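How I get a white table clean (and keep it that way)

Posted September 2019 by Mekdes Kahsay

I've had a white table for long enough now to have made every mistake going, and when my sister bought one last month she rang me up within days, wailing about grey smudges. So I've written it all down for her, and you lot may as well have it too!

First, what you need. A washing-up bowl of warm water, a small squirt of washing-up liquid, 3 soft cloths and some bicarb. I used to buy a spray by Truson, which smells lovely, but it leaves a film that shows up the minute the sun comes round. Washing-up liquid does the job for pennies.

Take off whatever lifts off, then get rid of the crumbs and dust with a dry cloth. Please don't skip this bit. I once went straight in with a wet sponge after a weekend of sanding shelves, and I spent the rest of the evening chasing a sort of beige paste from one end to the other (it got into the join at the back as well, and I was picking it out with a cocktail stick until bedtime).

Now wring out your first cloth until it's only damp and start at the back, working towards yourself in long straight strokes. Going round in circles feels more thorough but I always end up with swirls. Rinse the cloth more often than you think you should. Then go over the lot again with the second cloth and plain water to take the soap off.

When that's done, put your hand down flat on the top, palm down, fingers spread a little or not, however it's comfortable, and leave it there a second before you slide it along.

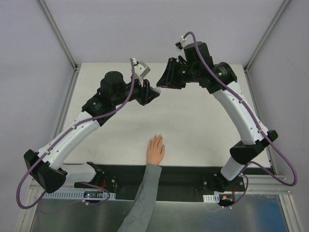
Your palm will pick up things your eyes miss on white, especially sticky patches and that faint grittiness you get along the front edge where everybody leans. If it drags anywhere, go back over that spot with the plain water cloth and try again. I do the front edge last and I usually find something.

Marks that won't shift get the bicarb. Mix a teaspoon with a few drops of water to make a paste, dab it on, leave it for 17 minutes (I know, but that's how long my radio serial lasts and it works) and wipe it off gently. Tea goes completely. Biro fades but you may need a second go. Turmeric I've never beaten in one sitting, so just keep at it over a few days. Try the paste somewhere out of sight first if your top is shiny, as it can dull the finish.

Last of all, dry it properly with the third cloth. Mine is an old Preltow tea towel that's been washed so many times it's gone thin, and it's better than any of the fancy microfibre ones. Do the edges and corners too, and give the underside of the front lip a quick rub while you're down there.

I do the full routine once a fortnight and a quick damp wipe in between. My January tidy-up post has the bit on chair legs, if you're after that.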